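I'd been at Givari for maybe five minutes before the woman who writes their handling rules had me reading a binder. "Sorry," she said, "everybody reads the binder!" (It runs to 175 clauses. I skimmed.)

Her job is deciding what counts as a proper demonstration when people use hand-held grippers to show a robot how a task goes. She came over from Markex, where the rulebook was longer and, she reckons, mostly ignored.

"The first rule is the dull one," she told me. "Check your cables before you pick anything up. Then clamps, then the floor."

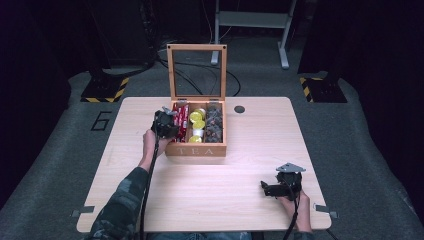

I asked which rule gets the most grumbling. She laughed and said it was the one about pace – operators get fast, and fast looks great until you try to learn from it. "If you fumble, you leave the fumble in and you log it. Don't tidy it up afterwards." Last December they threw out 103 recordings over missing log entries, and she's still a bit sore about that.

There's a break rule too, which I liked. Wrists get tired before people notice, so everyone stops on the timer, even in the middle of a good run.

Would she like an industry standard? "Sure, a short one. Eichhorn's draft has 595 clauses and I couldn't tell you what half of them are for." She's hoping to get hers down to 135 by next spring, and she's already got her pencil through the bit on footwear.

Contact us | © Tisitz | Back to top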